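4.2 Placing the sensor unit

The Olton room sensor reports temperature and humidity to the Gavden base station. Readings are only as good as the position of the sensor, so choose the location before pairing.

1. Select an interior surface or wall between 900 mm and 1,200 mm above the floor.
2. Keep the sensor at least 2 m from radiators, air vents and exterior doors.
3. Remove the battery tab and close the cover until both latches click.
4. Set the sensor down with the grille facing the room. Do not cover the grille.
5. Wait 3 minutes. The status light changes from amber to green.

Note: Tables are acceptable for temporary use. On a table near a window, daytime readings may run high – use the wall bracket for permanent installation. 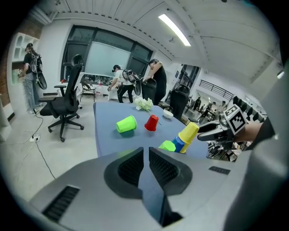 Figure 4. Long table extending toward a window, with cups and flowers on top.

6. On the base station, press MENU and select Add Sensor.
7. Enter the 4-digit code printed inside the battery cover.
8. Assign a room name and press OK.

If the base station shows E2, the code was not accepted. Check the code and repeat from step 6. If the status light stays amber, replace both batteries.

CAUTION: Do not mix old and new batteries. Do not use the sensor outdoors or in rooms where water may drip on the housing.

Note: Sensors paired with a Wanyama base station must be reset before they can be used with a Gavden unit. See section 4.5.

Lonumton Controls. Revised May 31, 2019.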